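Plilero Owner Handover Records

README and data card

Summary

Plilero is a table of small business handovers. Each row covers one firm that passed from its founder to somebody else: a family member, an employee, a group of employees, or an outside buyer. The current release has 1,078 rows and 11 columns. It was put together by Lunik from questionnaires returned by former owners, and cleaned by Kwan before release.

The table is meant for people who teach or study business succession. It can also be used by advisers who want to compare a client's plans with what other owners went through.

What is in the folder

handovers.csv – the main table
codes.csv – the meaning of every coded value
questionnaire.txt – the questions in the order they were asked
changes.txt – what changed between releases
README – this file
LICENSE – terms of use

Columns in handovers.csv

record_id – a random string, with no link to the firm's name
sector – from the short list in codes.csv
region – one of 4 regions, also in codes.csv
staff_band – size of the firm at the time of handover
years_owned – years the founder had run the firm
successor_type – family, employee, employee group, outside buyer
plan_written – yes, no, or blank
months_planned – months between the first serious talk and signing
founder_stayed – months the founder kept working there afterward
financing – bank, seller note, savings, mixed, other
comment – free text, edited for privacy

How the records were collected

Owners filled out the questionnaire on paper or online. Both versions had the same questions, but the online one would not let people skip successor_type, so blanks in that column all come from paper forms. Paper forms were typed in twice by different people and the two versions compared. Where they did not match, the original form was checked.

Owners were asked to answer for one firm only. If a person had sold more than one, they were told to choose the most recent. We know from the comments that a few chose the largest instead. Those rows were left in.

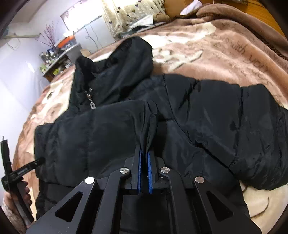 A reader of the May draft asked whether months_planned could be trusted at all, given that most owners start thinking about leaving long before they say it out loud to anyone. The same reader suggested splitting the column in two, with one date for the first private thought and another for the first conversation. We tried this wording in a small trial and got answers that were hard to compare, so the column still starts at the first serious talk with a spouse, partner, accountant, or possible successor. Treat it as a lower limit.

Cleaning

Kwan removed duplicate submissions, using the contact details that were stored separately and are not part of this release. Spelling in the comment column was left as written. Names of people, towns, customers, and banks were replaced with a bracketed word such as [town]. Dollar amounts in comments were replaced with [amount], even where the owner said the figure was already public.

Values of founder_stayed above the highest code were grouped into the top band. A zero means the founder left on the day of signing. A blank means the question was not answered. Please do not fill blanks with zeros – an early copy of the table did this and the averages came out far too low.

Known problems

Failed handovers are badly underrepresented. Owners who closed the firm after a deal fell through had little reason to return the form, and the few who did often left the second page empty.

Retail is overrepresented in one region, where the questionnaire was handed out at a trade association lunch.

The financing column changed in release 6. Before that, a seller note combined with a bank loan was coded as bank. Older rows were recoded where the comment made the split clear, and the rest were moved to other.

Successors were not asked anything. All answers give the founder's side, including the answers on how long the founder stayed, and the other party might well give a different number.

Not suitable for

Valuing a firm. There are no prices in the table.
Estimating how common each type of handover is nationwide.
Trying to identify an owner or a firm. The license forbids it.

Loading the table

The file is UTF-8, comma separated, with a header row. Comments can contain commas and line breaks and are quoted. Some spreadsheet programs turn staff_band values like 5-9 into dates. Import that column as text.

Related material

Totano publishes a set of teaching notes that uses an older release. The row counts in those notes will not match this one.

Corrections

Send corrections to the Lunik data desk with the record_id and the column name. Accepted changes are listed in changes.txt with the next release.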